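Musitz Residents Board > Getting Around > Moving the Monday market to the plaza

cedlow_commuter
The town wants to move the Monday market off Pleven Street and onto the plaza from August. Comments are open until the end of the month.
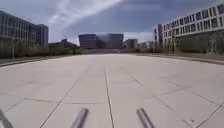 I'm for it. Pleven Street closes at 6 a.m. every market day and the 33 bus gets sent around by the rail yard. That adds up to 30 minutes to my trip to Cedlow. If the stalls move, the bus can stay on its normal route.

turnipgreens
Against. I've sold vegetables on Pleven Street for years. People stop because they're already walking to the bakery or the bank. Also there's no shade on the plaza in August and lettuce won't last past ten.

rk648
Has anyone asked about power and water? Pleven Street has hookups. The Subramaniam report priced new ones at $2000 per stall and didn't say who pays.

cedlow_commuter
Page 4 says the town pays for the first year.

rk648
And after that? Page 5 says "to be reviewed." My stall fee went up the last time something was reviewed.

stairs_and_ramps
I use a wheelchair and I can't get between the stalls on Pleven Street when it's busy. The sidewalk is too narrow. Flat paving and wider aisles would mean I could shop there again.

turnipgreens
That's fair. I'd still want them to try it for a month before they take out the hookups on Pleven.

cedlow_commuter
I could live with a month. Put that in your comment, the form is on the town site under Streets.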